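**Re: Finding micrometeorites on your own roof, worth the bother?**

**gutterdust** wrote:

Right, I've finally had a go at this after reading Eino Manninen's piece in the club newsletter. I swept the flat roof over the garage, rinsed the lot in a bucket and ran a magnet in a freezer bag through it. I got a good spoonful of black grit. Under the microscope most of it is ugly and jagged, but a few grains are proper little spheres. I'm hoping at least one of them fell from space!
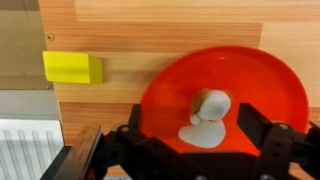
My main question is about sorting. I've been tipping the dry grit onto a white saucer and pushing it about with a cocktail stick, and I lose half of it every time I breathe out. Would bare wood be any better, something pale with a fine reddish-brown grain, or do the grains just vanish into the lines? I've got a Plelico scope that goes up to 50x, if that makes a difference.

---

**Marl_and_Mica** wrote:

Don't use wood. The little ones get into the grain and you'll never see them again. White card with the edges folded up, and a damp brush so they stick to the bristles.

Also, sorry to be that person, but round doesn't mean space. Welding, brake pads, fireworks and old chimneys all make lovely shiny spheres. I went through 961 of them from the school roof in Tisby and kept two as maybes. Two! 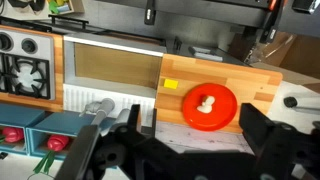

*Red plate on the striped board*

What you want to see is texture. The barred ones look like a tiny ball of wool, with fine parallel lines. Perfectly smooth and mirror-bright usually means somebody's angle grinder.

---

**gutterdust** wrote:

Ah. There's a garage two doors down that does exhausts. That might explain my "haul".

---

**Savolainen** wrote:

I think Marl is being a bit gloomy. Town roofs do work, people have found good ones in the middle of cities. The trick is the age of the roof and how rarely anyone sweeps it. A big flat roof left alone for years beats a garage that gets hosed down every spring.

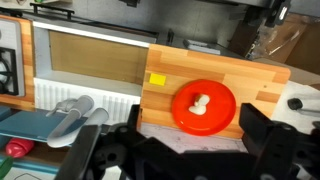 And I'd skip the magnet at first. You lose the glassy ones, which hardly respond to it. Wash the mud out, sieve it, and look at everything between the two meshes. Slow, yes, but I'd sooner spend an evening on it than throw away the best grain of the year.

---

**Marl_and_Mica** wrote:

Looking at *everything* is fine if you're retired. For a first go the magnet is the sensible way in – most of what falls is magnetic enough to come up, and a beginner faced with a whole tray of quartz and moss will give up by teatime. I stand by two out of 961, by the way. That was a filthy roof and nobody had been up there for ages.

---

**Savolainen** wrote:

I am not retired, thank you. I'd still bet you threw a few out.

---

**porero_pete** wrote:

Can I stop you both there and point at the newsletter? Eino covers washing, and he has the magnet going in *after* the sieve, so you're each half right. I typed out the heading and the useful bit, as not everybody gets the paper copy. 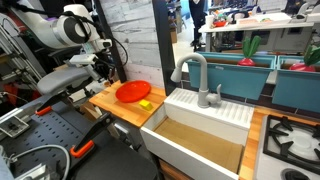
**The Porero Stargazer · Issue 62 · page 3**

"Wash until the water runs clear, then wash it again. Dry it slowly. Sieve first and lift with the magnet second, but keep what the magnet leaves behind in a labelled jar. You will want it later, when your eye is better."

He reckons he'd looked at 3,000 grains before he trusted himself to pick one out, so don't be downhearted, gutterdust.

---

**gutterdust** wrote:

Jar labelled! I hadn't thrown the leftovers out, luckily, they were still in the bucket under the sink. I'll try the folded card tonight and put up drawings of the three roundest ones. One of them has a sort of dull, stripy look on one side, so I'm not giving up yet.

Does anybody know if ordinary washing-up liquid is all right for the second wash?

---

**Marl_and_Mica** wrote:

One drop, and rinse it well. The stripy one sounds interesting, do that first.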